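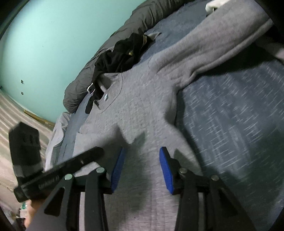 Gray fleece, on the bed. Fuzzy as ever.

Thursday, late. Meant to write this at lunch and didn't, so it's all coming out in one go, sorry to future me.

Started on the clothes finally. The bag for Pruston has to be zipped by tomorrow night and until this afternoon it had one phone charger in it and a receipt. Plan was simple. Everything out on the bed, look at it, decide, fold, done. Gave myself an hour. Ha.

The fleece first. It's pilling, the cuffs are thick enough to stop a draft, and it takes up as much room in a bag as everything else put together. Went back and forth on it way too long. Pruston in October is damp, that's what I remember from last time, damp and the heating in the Sala place only comes on when it feels like it. I wrote to them about the heating. They wrote back "noted." So the fleece is coming. Or I wear it on the train and sweat. Decide tomorrow.

Didn't make the bed properly before I started, just shoved the big comforter up against the wall in a roll and used what was left. Works fine. Black stuff in one heap, gray stuff in the middle, anything I wasn't sure about got thrown toward the top, where it stopped being my problem for a while.

Should say that I own too much gray. Didn't notice till it was all out. Gray, gray, black, gray. I went looking for the green sweater to break it up and it's not in the drawer, not in the hamper, not in the closet. Possibly at the cleaners on Bumanstead. Possibly been there since spring. Add to list — call cleaners.

Sleeves. I still can't fold a thing with sleeves and have it come out the same shape twice. Arms in, then sides, then up from the bottom, and it looks ok until I lift it and the whole thing slides apart. Tried rolling instead. Rolling is better for the thick ones I think, but then they don't stack, they just sort of lie there like bread.

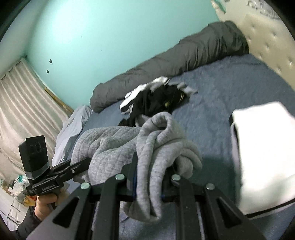
Anyway the black pile I left for last and then got hungry. Toast, two slices, standing up. Came back and did it quick without thinking, which was the right way to do the whole job probably. If I'd done the fleece like that I'd have been finished by six.

What's going, so I have it written down somewhere:

- gray fleece (wear or pack, see above)
- black things, most of them
- the good jeans, not the other ones
- socks, however many make pairs
- T-shirts, 4
- pajamas if they're dry
- the Karnier boots, on feet

What's not going: anything that needs an iron, the belt with the loud buckle, the second jacket. I had the second jacket in and out of the bag so many times I finally hung it back up and closed the closet door on it.

Weight is the other thing. The bus out to the station is fine, but there's the walk at the far end, uphill, 400 steps last time I counted them out of pure spite. With the old suitcase and its one bad wheel. So this time it's the shoulder bag and I'm being strict. Moved the books out. Moved one book back in. The thin one.

Train is the 2145, gets in at some horrible hour, and the key is supposed to be in the box by the side door. Need to find the email with the code and write it on acutal paper. My phone died on that platform last time and I stood there like an idiot reading the vending machine. Paper goes in coat pocket, left side.

T-shirts were the easy part, at least. Flat on the bedspread, smooth it with your hand, sleeves back, in half, in half again. Kind of soothing after the fleece. I picked ones with no print so nothing has to match anything. The plain gray one's my favorite to sleep in, but it's good enough for outside too, so it counts double and I could leave one of the others home. Didn't. Left the number alone.
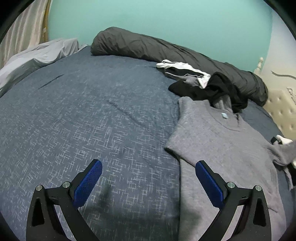 Also need: toothpaste, small. The blue notebook. Something to eat on the train that isn't crackers, I always bring crackers and always regret it around the second hour. Maybe the cheese. Does the cheese keep? Look it up.

Windows to shut before I go, both, and the trash. And water the plant tomorrow and not tonight, or it drips on the sill all day and I come home to a ring.

Bag's by the door now, half full. Still some bits up at the top of the bed that I'll have to move before I can lie down in it. Past eleven. Going to put them on the chair adn deal with it in the morning. Alarm set. Call the cleaners first thing, they close early Fridays.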